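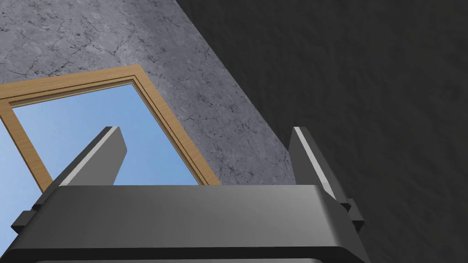 The chief steward of the Coltham hill climb has spent most of the year arguing about a bend. He wants the cars slower through it. A good many of the drivers who come to Madlow each September want it left as it has been since 1962.

"I've had letters," he says. "I've had one from a man who hasn't raced here for years, telling me I'm ruining his Sunday. I wrote back and asked him to come and stand at the bend for an afternoon. He hasn't replied."

The row began with a new set of rules, sent to the clubs at the end of last season. From the next meeting, cars in the two fastest classes will have to pass through a chicane before the final corner. The chicane adds a few seconds to a run, and it means that the old hill record can't be compared with anything set from now on. That is the part that has upset people.

He accepts this. "The record will stand in the book as the record for the old course. We'll start a fresh page for the new one. I don't see what else we can do. The cars are coming out of the trees at well over 80 miles an hour and the bank on the outside is no further away than it was when my father marshalled here."

He raced himself, mostly in a small single-seater built by Wada, a workshop that closed long ago. He was never quick, he says, but he finished most of his runs and kept the car straight. He still has the engine. The rest went for parts.

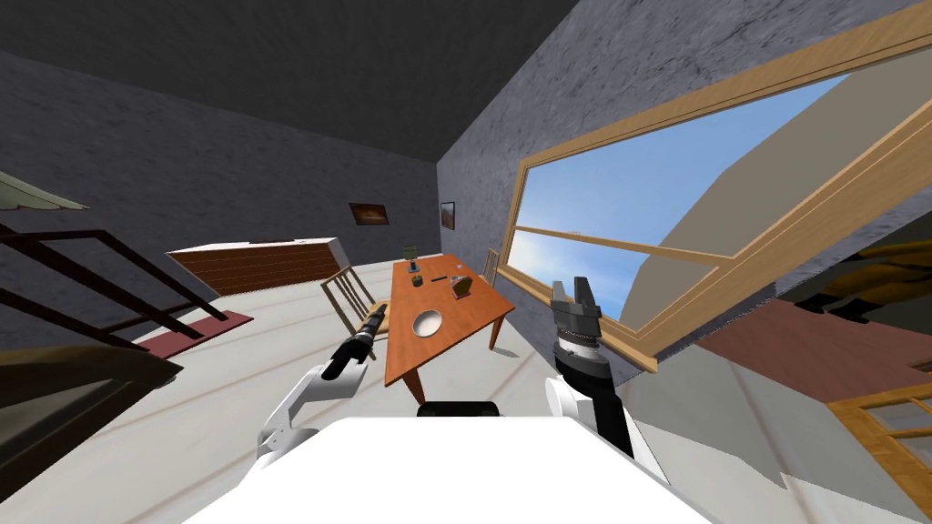 MOTORSPORT: CLUB RACING

Money has been the other problem. Clenik, the oil firm whose name was on the start gantry, did not renew its deal, and the club has had to put up entry fees. The steward says the firm gave fair notice and he has no complaint.

"They were with us for 3 seasons and they paid on time. I'd have them back tomorrow. But you can't run a meeting on the hope that somebody will ring up."

The chicane itself is cheap — tyre stacks, painted boards and two extra marshals' posts. Resurfacing the paddock road is not, and that has been put off again. Drivers with low trailers have been told to use the farm entrance.

Has he thought of moving the event to a proper circuit? He shakes his head before the question is finished.

"Then it's a different sport. People come to Madlow to go up a hill on their own against the clock. If you want to go round and round with other people in the way, there are plenty of places for that."

One group of drivers has said it will stay away next season. The steward has spoken to most of them and thinks that roughly half will turn up in the end. He has offered them a practice day in spring to try the new layout, and says he will look again at where the second row of tyres goes if it proves too tight for the wider cars.

"I'll move a tyre stack," he says. "I won't take it out."

Entry forms for next year's meeting go to member clubs in the new year. Drivers who want the practice day need to tell the club secretary in writing, and must have a current licence — last season's will not be accepted at the gate.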